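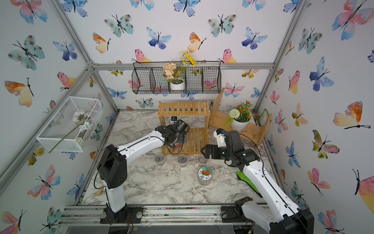

Arcombe Sowing Records

Record sheets kept by people growing vegetables and herbs from seed indoors, typed up and put into one table. Each row is one sowing: one variety, one container or group of containers, one date sown. There are 1,547 rows covering 53 varieties.

The records started as paper sheets pinned up in the Arcombe seed library. Anyone who borrowed seed was asked to take a sheet and bring it back at the end of the season. Many did not come back, and what is here is what did. A smaller batch from Gristness was added later and uses the same columns, apart from the differences listed under Known problems.

What is in the folder

sowings.csv – the main table
varieties.csv – one row per variety, with common name, crop group and where the seed came from
containers.csv – the codes used for pots, trays, cups and so on
notes.txt – longer remarks that did not fit in the table, keyed by sowing number
CHANGES – what was altered between releases

All files are UTF-8 with commas between fields and a header row where there is one. Month and day are stored as separate columns. Empty means the grower left it blank. A zero means the grower wrote a zero.

Columns in sowings.csv

sowing_no: Running number, in the order the sheets were typed. It says nothing about the order of sowing.

place: A for Arcombe, G for Gristness.

variety: Code, matches varieties.csv.

container: Code, matches containers.csv. Reused food packaging has its own group of codes starting with R.

mix: What the seed was sown in, as the grower described it, tidied to one of six values. The original wording is kept in mix_raw.

sown_month, sown_day: Day is often blank. Plenty of people wrote only "March".

seeds: Number of seeds put in. Blank if the grower wrote "a pinch" or similar.

up: Number of seedlings showing at the last check.

first_up: Days from sowing to the first seedling showing.

light: Window, lamp, both or neither.

covered: Yes or no. Includes lids, bags, cling film and propagator tops.

comment: Free text, up to 2,000 characters. Anything longer goes to notes.txt and the comment field then reads SEE NOTES.

How the sheets were typed

Every sheet was typed once by one person and checked against the paper by another. Where the two could not agree on a figure, the field was left blank and the comment says so. Spelling in the comments was left alone except for variety names. Names of growers, house numbers and phone numbers were taken out. If you find one that slipped through, please tell us before doing anything else with the file.

The cleaning is done with Jikia, a short set of scripts kept in the same place as the data. It checks that codes exist, that no more seedlings came up than seeds went in, and that first_up is a whole number. It prints a list of rows it does not like and changes nothing itself. You do not need it to use the tables.

A note on seed source

Most of the Arcombe seed came out of the library drawers, which means saved seed of mixed age. The Gristness growers mostly bought theirs from Oh, a garden shop there, in fresh packets. The two places therefore should not be compared as if the only difference was the town. The source column in varieties.csv gives the usual source for a variety and not the source for each sowing. We would record this per row if we were starting again.

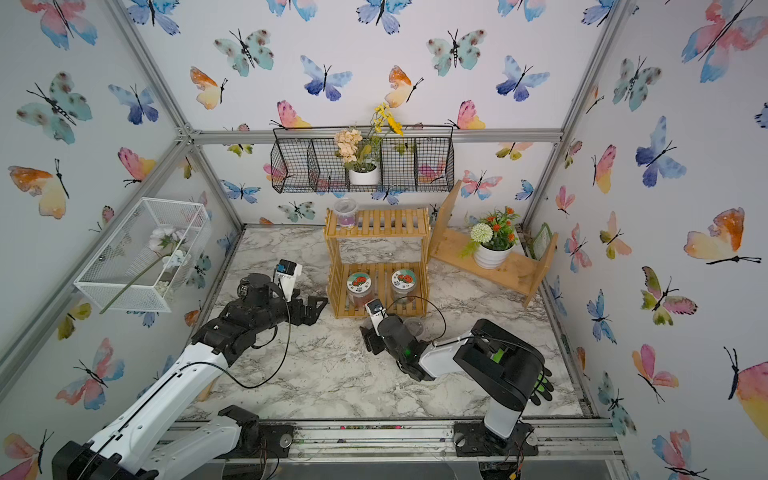 Ju-won Tak wrote to say that the light column is of little use as it stands, as a north window in January and a south window in May both come out as "window", and asked whether the direction could be added. It was on the second version of the sheet but not the first, so it exists for fewer than half of the rows. It will go in as a separate column, window_faces, in the next release, and be left blank for the older sheets.

Two other requests have come up more than once. One is for room temperature. The sheet never asked for it, and the remarks people made on their own account ("cold back bedroom") are in the comments and can be searched. The other is for what happened after planting out. That is a different sheet with far fewer returns, and it has not been typed.

Known problems

Tomatoes and chillies make up a large share of the rows. Root crops hardly appear, which reflects what people choose to start indoors.

Growers whose seed failed were less likely to return a sheet. Treat any overall rate of seedlings per seed as too high.

The up column depends on when the grower last looked. Some stopped at the first sign of green and some carried on for weeks. The sheet asked for a check 10 days after the first seedling, but not everyone read that far.

On the Gristness sheets the box for first_up was printed as "date first up". These were turned into days where the sowing day was known and left blank where it was not.

Container sizes are the grower's guess. "Small pot" and "medium pot" were kept as two codes, but there is a good deal of overlap between them.

A few growers used one sheet for several varieties in the same tray. These were split into rows, and the shared tray number is given in the comment.
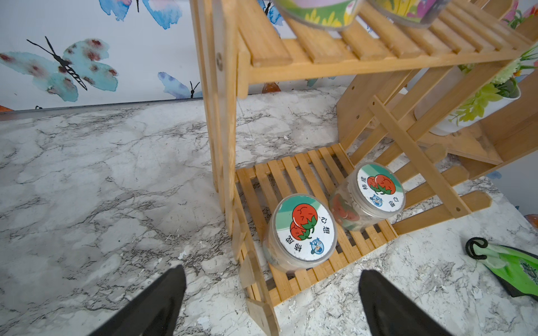 Basil sowings entered under code BA2 in the first release were a mixture of two varieties with similar names. They have been given separate codes where the grower's wording allowed it. The rest are under BAX, and should be left out of anything that compares varieties.

Suggested uses

The table has been used for deciding when to put the seed drawers out, and for a school lesson on averages. It is suitable for practice with messy real figures, and for rough planning by other seed libraries. It is not a germination trial. There were no controls, no shared conditions and no fixed seed age, so please do not quote it as evidence that one brand of compost or seed is better than another.

Adding your own records

Blank sheets are in the folder called sheets, in one-page and two-page versions. The one-page version is enough. Fill in what you know and leave the rest empty – a guess in a number box is harder to deal with later than a gap. Typed rows are welcome too if they use the column names above. Put your own place code in the place column and say in your message what it stands for.

Sheets handed in by the end of September go into that year's release.

Terms

Free to copy, change and share for any purpose. Please say that the records came from the Arcombe seed library, and which release you used.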